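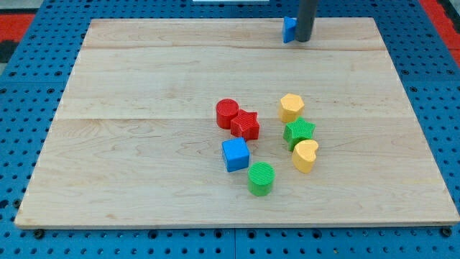 Toy library in Puvevholm moves to bigger rooms on Fagerlund Street

Jun 10, 2024

Families in Puvevholm will have a little more room to browse from this week, when the town's toy library opens the doors of its new home on Fagerlund Street, just across from the old Hundari bakery and a short walk from the bus stop.

The library has been lending out puzzles, building blocks, dolls' houses and ride-on tractors from the back of the Sturura community hall for longer than many of its youngest borrowers have been alive, and anyone who has tried to steer a stroller between those shelves on a rainy Saturday will know how badly the extra space was needed. The new rooms used to be a shoe store, and the long, low benches where people once tried on their boots have been kept, so there is finally a place for grandparents to sit down while the choosing goes on (and it can go on for quite a while!).

Membership has grown quickly. In January the library had 96 families on its books, and by the end of May there were 212, a good number of them from the villages out along the lake road. Yearly membership stays at $10 per household, which covers as many visits as you like and up to four toys at a time. Loans run for three weeks and can be renewed by phone, as long as no one else has put their name down for the same thing.

The move also means a proper baby corner at last, with soft mats and a shelf of rattles and stacking cups, and a separate cupboard for board games meant for older children, who have sometimes felt a bit left out. Around 41 new games were bought this spring with money from the bake sale and the winter raffle, and they will be ready to borrow from the first day.

Opening hours are Tuesday and Thursday afternoons from two until six, and Saturday mornings from nine until noon. Toys borrowed from the Sturura hall should be brought back to the new address, and the old drop-off box by the hall's side door has been taken away.

Donations are very welcome, so long as they are clean and complete. Please call ahead before bringing anything large, as the storage room is already filling up. Coffee and cinnamon buns will be served on the first Saturday, with juice for the children.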